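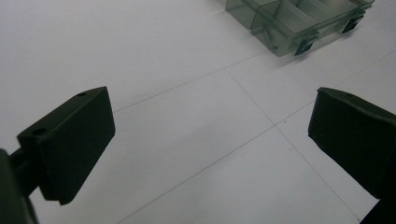 What is the Dolley Destash Swap?

It's a spring craft supply swap where you bring the supplies you don't use, trade them for supplies you will, and pay $2 at the door.

FOR IMMEDIATE RELEASE

Dolley Brings Its Craft Supply Swap to Senwood This May

SENWOOD – I've been sitting on this news for weeks and my keyboard can finally have it: the Dolley Destash Swap is going live and in person this May, at Onyshchenko Hall on Tronov Street! If you've been reading the Dolley blog for a while, you know we've been doing the swap by mail, with padded envelopes flying back and forth and me spending far too much time at the post office counter. This spring we get to do it in a real room with real tables, and I could not be happier.

If you're new here (hi, welcome!), Dolley is a blog about making things at home without spending a lot. I write about sewing, knitting, paper crafts, a bit of furniture painting, and whatever else I've gotten myself into that month. The swap started as a comment thread. I had posted a picture of a bag of purple yarn I bought for a blanket and never touched, and a reader wrote back that she had the same thing in green and hated green. We traded. Then somebody else wanted in, and then my inbox got very silly.

The last mail swap had 311 people signed up. I packed the leftover envelopes on my living room floor and told myself that next time we were doing it face to face, where you can squeeze the yarn before you take it home.

How the swap works

You bring craft supplies that are clean and still usable. At the check-in table you trade them for paper tickets, and then you spend the tickets on other people's supplies. A full skein of yarn is one ticket, and so is a yard of fabric. Small things get bundled, so a sandwich bag of buttons or beads or a stack of cardstock also earns one. Bigger items like a paper trimmer or a set of knitting needles in a case are priced in tickets at check-in, and if you disagree with the number we give you, just say so. We're friendly.

Any tickets you have left over stay good for the next mail swap, so please don't panic-grab a bag of pom-poms on your way out. (I have done this. I still own the pom-poms.)

No supplies to trade? Come anyway. There will be a starter pack of tickets for sale at the door, and I really want new crafters in the room. So many people tell me they'd love to try embroidery or card making but can't face buying everything new, and this is such a good way in.

There will be 17 tables, sorted by craft, with the yarn along the window side where the light is good. Color matching under ceiling lights is a terrible experience and I won't put you through it. Fabric gets the most space. Paper, stamps and stickers are next to each other, then beads and jewelry bits, then needlework, then a "who knows" table for macrame cord and candle molds and all the glorious leftovers.

What to bring, and what to leave home

Please bring:

Yarn, full skeins or partial balls with a decent amount left
Fabric, half a yard or more, plus quilting scraps bagged together
Buttons, beads, zippers, ribbon, trim and thread
Cardstock, patterned paper, stamps, punches, stickers
Needles, hoops, hooks, scissors, rulers
Patterns and craft books, any decade (especially the ugly ones!)

Please leave home:

Opened paint, glue or resin
Anything with a strong smell of smoke or mothballs
Electric tools and sewing machines, which we can't test on the day
Half-finished projects, unless everything to finish them is in one bag

That last one gets me the most email. A cross stitch kit that's halfway done with all its thread and the chart? Wonderful, someone will adopt it. One sleeve of a cardigan with no pattern? Unravel it first and bring me the yarn.

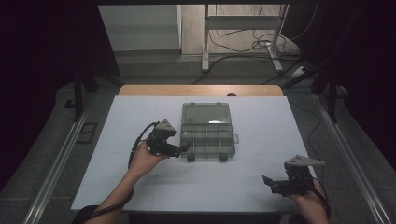 I'd also love it if you'd sort your supplies before you get there, and I promise it makes check-in so much quicker. My own method is pretty lazy. I pull everything out on a weekend afternoon, make one pile for things I've used in the past year and another for things I forgot I owned, and the forgotten pile goes straight in a tote by the front door before I can talk myself out of it. Clear zip bags are great for little things. Write what's inside on a strip of masking tape, with the size if you know it, and you're done.

If you have fabric, please measure it and pin a note on it. Last spring I opened an envelope marked "blue cotton, large" and it was a pillowcase. A lovely pillowcase! Still, a number would have helped.

Hours and getting in

Doors open in the early afternoon and the hall has to be cleared by 1630. I'm writing the time the way it's written on the hall's booking form, so for everybody else, that's half past four. The swapping floor closes a little before that so we can fold tables. The exact day and the check-in times go on the blog as soon as the hall sends back the signed form, and newsletter readers will get them first.

Admission is $2, kids get in free with a grown-up, and all of it goes toward the hall rental. There are steps at the Tronov Street entrance, and a ramp around the side with its own door, which we'll keep propped open all afternoon. Street parking is free. The bakery across the street does a cheese roll I think about more than I should.

Bring your own bags, please. I'm bringing a pile of grocery sacks as backup but they vanish fast.

There's a kids' table too

I know plenty of you craft with small people hanging off your elbow, so one corner is set up with paper, washable markers, yarn scraps and blunt scissors. It's a make-and-take corner, no tickets needed. You do have to stay in the hall with your kids, and I'm sorry in advance about the amount of yarn they'll come home wearing.

What happens to the leftovers

Whatever is still on the tables at closing time gets boxed up for the next mail swap. You can also take your own unclaimed supplies back home, just tell us at check-in and we'll mark the bag with your name. I'd ask you to think hard about it, though! You brought that fabric for a reason.

Can't make it to Senwood?

The mail swap isn't going anywhere. The summer round opens on the blog after the May event, with the same rules as always: one envelope out, one envelope in, and a little note saying what you make. I read every single note and I've kept quite a few of them in my sewing room. If you run a craft blog of your own and want to hold a swap in your town, write to me and I'll send you my ticket template and my check-in sheet for free. Change the name at the top and use it however you like.

About Dolley

Dolley is a home and craft blog for people who like making things and don't like spending much to do it. New posts go up every week, with free patterns, thrift store makeovers, supply swaps, and the occasional disaster with photos. It's written at a kitchen table in Senwood, usually with a cup of coffee that's gone cold.

Press and questions

Local papers, radio folks and fellow bloggers are very welcome to come by, take pictures of the tables, and swap while you're at it. Send a note through the contact form on the Dolley blog with "Destash" in the subject line and I'll get back to you, most likely in the evening once dinner's cleared away. I'm also still looking for a few extra folding chairs, so if you have some in your garage, please mention that too.

###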